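Villeck Cups and Tabletops: data card

Version note

Last edited 2025-09-06. Replaces the February card, which made claims about the labels that we could not back up when we went over them again.

What is in it

Pictures of plain household cups and similar small containers on and near flat surfaces, mostly tables and boards. There are 900 pictures in the main folder and 47 in a side folder called "unsure". Each one has a line in labels.csv with the object type, the color, and a yes or no for whether the object is fully visible.

The colors lean heavily toward pastels. If you want to learn something about cups in general, be careful. What you would mostly learn from this set is what cheap-looking pink, blue and green cups look like on dull tables. Glass, metal and patterned china are barely present, and paper cups are missing altogether.

Why we are cautious about the labels

The first labeling pass was done with a list we called Plosteo. It had one word for anything round and hollow: cup. That made the numbers look great. Two people agreed almost all the time, because there was nothing to disagree on. Once we split the word into cup, cap, lid, ball and other container, agreement fell, and a fair number of the old "cups" turned out to be things no one could name from the picture alone.

We now use the Pathirana list, which has a sixth choice, "round object, not sure". Please do not fold that choice back into "cup" to get a cleaner table. We did that once and regretted it.
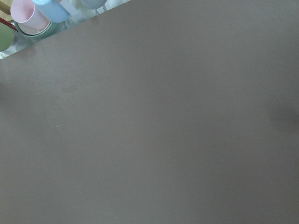

The surface column has the same trouble. Early on, people wrote "wood" or "plastic" when all they had to go on was a flat patch of gray or brown. A painted board and a laminated one can look identical up close, and we doubt that anyone can tell them apart reliably without touching them. The column now holds color and finish only, for instance "gray-brown, matte". If your work depends on material, this set will not help you, and we would be wary of any score that says otherwise.

Columns

file: name of the picture
object: one of the six choices
color: plain color words, up to two
tilt: upright, tilted, lying, can't tell
full: yes or no
surface: color and finish
second_look: yes if a second person labeled it

The color words are the weakest part after surface. "Teal", "sage" and "green" were used by different people for what may well be the same thing. We left them as written. A file called colors_merged.csv maps them to a shorter list, but the mapping was made by one person in an afternoon and you may want to make your own.

Checks

We pulled 100 pictures and labeled them again from scratch without looking at the old answers. The object changed in 45 of them. Most changes were from "cup" to "round object, not sure", and most of those had full = no. We take this to mean that the labels for partly visible things should be treated as guesses. The pictures with full = yes held up better, though we would still like to see someone outside the group repeat the check.

Tilt was steadier than we expected. We are not sure why, and we suspect that people simply picked "tilted" whenever a rim was at an angle.

Uses we would and would not trust

Sorting by broad color: fine.
Finding the edge of a table: probably fine, not tested by us.
Counting cups: no. Anything cut off or hidden is counted differently by different people.
Judging whether a table is tidy: no. Someone tried this with the Binham subset and got a high score, but the "tidy" pictures were nearly all taken on the same surface.

Known problems

Several files in the Binham subset are near copies of each other. Remove them before you split the data, or your test results will look better than they should.

The tilt column is blank for part of the "unsure" folder.

Some rows have two objects squeezed into one line, separated by a slash. Split on the slash before counting anything.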